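Lolteck opens its shared workroom in Soston this July

SOSTON - I'm Mercedes Giraldo, and I get to share some happy news from Lolteck: our workroom opens to the public in July! We've put 147 days into it, and I've loved nearly all of them. We kept the bare concrete ceiling, and there are perforated acoustic panels along one wall, so you can take a call without the whole room joining in. 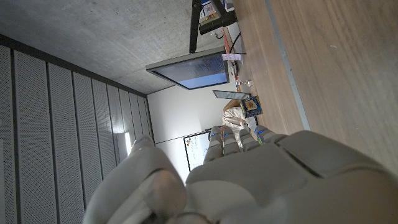

Day passes go on sale Tuesday at 14 dollars, and the first 1,000 come with a free coffee from our neighbors at Muli. Doors open at 8 a.m. and we lock up at 9 p.m.

My favorite spot is the long walnut-brown table. People spread out there with laptops and keyboards - and yes, puzzles are welcome. Stoludura, the local furniture shop, is lending us 4 more tables for the summer.

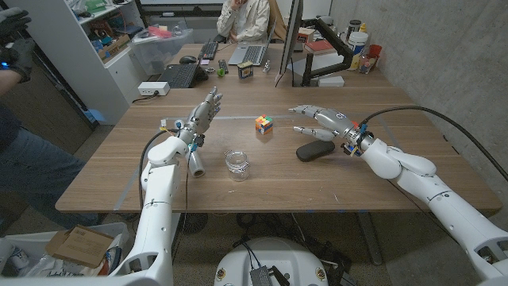 A Rubik's cube and a glass jar on the table at Lolteck's Soston workroom.

To book a visit, stop by the front desk and ask for Mercedes.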